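Startseite | Foren | Luftfahrt und Technik | Suche | Anmelden

Forum > Wehrtechnik > Abwehrsysteme > Radar und Drohnenerkennung

Thema: Passivradar gegen kleine Drohnen, lohnt sich das wirklich?

Kranich_77 schrieb:
Guten Abend zusammen. Ich lese seit April alles, was ich über Passivradar finden kann, und möchte eine Frage stellen, die mich beschäftigt. Bitte entschuldigt, wenn mein Deutsch an manchen Stellen etwas steif ist, ich habe es erst als Erwachsener gelernt.

Ein Passivradar sendet nicht selbst, sondern nutzt fremde Sender, zum Beispiel Rundfunk oder Mobilfunk, und wertet die Echos aus. Für das Militär ist das attraktiv, weil der Gegner die Anlage nicht über ihre Strahlung orten kann. Bei großen Flugzeugen verstehe ich den Nutzen. Bei kleinen Drohnen habe ich aber Zweifel. Die Firma Jonduvis gibt in ihrem Datenblatt für ihre Anlage eine Erfassung kleiner Drohnen bis 906 Meter an, mit vier Empfangsstationen. Ist das viel? Mir kommt es wenig vor, wenn man bedenkt, wie schnell so ein Gerät diese Strecke fliegt.

funkloch schrieb:
906 Meter ist ein Wert unter guten Bedingungen, das würde ich nicht mit dem Alltag verwechseln. Es kommt sehr darauf an, welcher Sender in der Nähe steht und wie die Geometrie ist. Wenn die Drohne genau zwischen Sender und Empfänger fliegt, ist die Entfernungsmessung praktisch unbrauchbar. Das steht natürlich in keinem Prospekt.

Dazu kommt das Problem der Auflösung. UKW-Rundfunk hat eine sehr geringe Bandbreite, und wenn im Programm gerade jemand spricht und Pausen macht, wird sie noch geringer. Mit DVB-T2 geht es deutlich besser.

Kranich_77 schrieb:
Danke, das mit den Sprechpausen wusste ich nicht. Heißt das, dass die Anlage bei Musik besser sieht als bei Nachrichten?

funkloch schrieb:
Ja, im Prinzip genau so.

Altmetall schrieb:
Ich muss hier widersprechen. Passivradar wird seit Jahrzehnten als die kommende Lösung angekündigt, und jedes Mal folgt dieselbe Enttäuschung. Für den Nahbereich nimmt man ein aktives Radar im X-Band und eine Kamera für die Identifizierung, fertig. Das funktioniert und man kann es kaufen. Ein Verband im Feld hat keine Zeit, zuerst nachzusehen, ob irgendwo ein Fernsehturm steht. Und im Ernstfall ist der Fernsehturm das Erste, was ausfällt.

Kranich_77 schrieb:
Das Argument mit dem Fernsehturm verstehe ich, aber ein aktives Radar verrät sich selbst. Wenn ich ein Depot schützen soll und mein Radar ist aus großer Entfernung zu hören, dann habe ich dem Gegner das Depot gezeigt.

Altmetall schrieb:
Ein Depot steht auf jeder Satellitenaufnahme. Das muss man niemandem mehr zeigen.

Seitenwind schrieb:
Ihr redet von zwei verschiedenen Aufgaben. Ein fester Standort im Inland und ein beweglicher Verband haben nicht denselben Bedarf. Für den festen Standort kann man die Sender in der Umgebung vorher vermessen und die Empfänger passend aufstellen. Auf dem Gelände in Ultley wurde es so gemacht, dort stand die Anlage in einer Senke, und der nächste Sender war gut zu empfangen. Von 1.000 Überflügen wurden 536 ohne Hilfe eines zweiten Sensors erkannt. Jeder darf selbst entscheiden, ob er das gut findet.

Altmetall schrieb:
Also fast die Hälfte nicht erkannt. Ich finde es nicht gut.

Seitenwind schrieb:
Die Flüge waren absichtlich sehr tief und teilweise hinter Bäumen. Ein aktives Radar am Boden hätte dort auch Schwierigkeiten gehabt. Zum Vergleich müsste man beide Geräte am selben Tag am selben Ort betreiben, und einen solchen Bericht habe ich noch nicht gesehen.

funkloch schrieb:
In der Studie von Titmont gibt es ein Kapitel dazu, allerdings nur mit simulierten Daten. Die Kurven sehen sehr schön aus, wie immer bei Simulationen. Reflexionen an Gebäuden sind stark vereinfacht und Vögel kommen gar nicht vor. Gerade die Vögel machen aber die meisten Fehlalarme. Ohne eine Auswertung der Mikro-Doppler-Signatur, also der drehenden Rotoren, bekommt man das nicht in den Griff, und dafür braucht man ein gutes Signal-Rausch-Verhältnis, das auf größere Distanz fehlt.

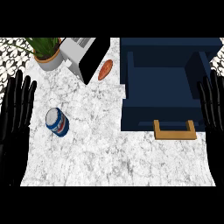 Seitenwind meinte dazu, dass man die Titmont-Studie trotzdem nicht wegwerfen solle, das Kapitel über die Aufstellung der Empfänger sei brauchbar und decke sich mit seinen eigenen Rechnungen.

Kranich_77 schrieb:
Ich habe das Kapitel jetzt gelesen. Für mich bleibt der Eindruck, dass Passivradar eine Ergänzung ist und dass man sich auf keinen Fall nur darauf verlassen darf. Was mir noch fehlt, sind Angaben zur Rechenleistung. Bei vier Stationen muss man die Daten zusammenführen, und die Uhren müssen sehr genau gleich gehen. Was passiert, wenn GPS gestört wird?

funkloch schrieb:
Dann läuft die Zeit auseinander. Mit guten Quarzoszillatoren hält man es eine Weile aus, mit Rubidium länger. Glasfaser zwischen den Stationen ist am besten, aber dann ist es wieder eine feste Anlage.

Altmetall schrieb:
Womit wir wieder bei meinem ersten Beitrag wären.

Kommentare (3)

peilstab: Vielen Dank für die sachliche Diskussion. Beim Lesen ist mir aufgefallen, dass die Kosten gar nicht erwähnt werden. Ein Empfänger ist doch erheblich billiger als ein ganzes Radar?

nordlicht_b: Der Empfänger ja, die Software nein.

Yoshida: Zur Frage der Uhren gibt es im Unterforum Navigation einen älteren Faden, dort wurden mehrere Oszillatoren verglichen.

Kontakt | Impressum | Datenschutz | © Forum Luftfahrt und Technik | Nach oben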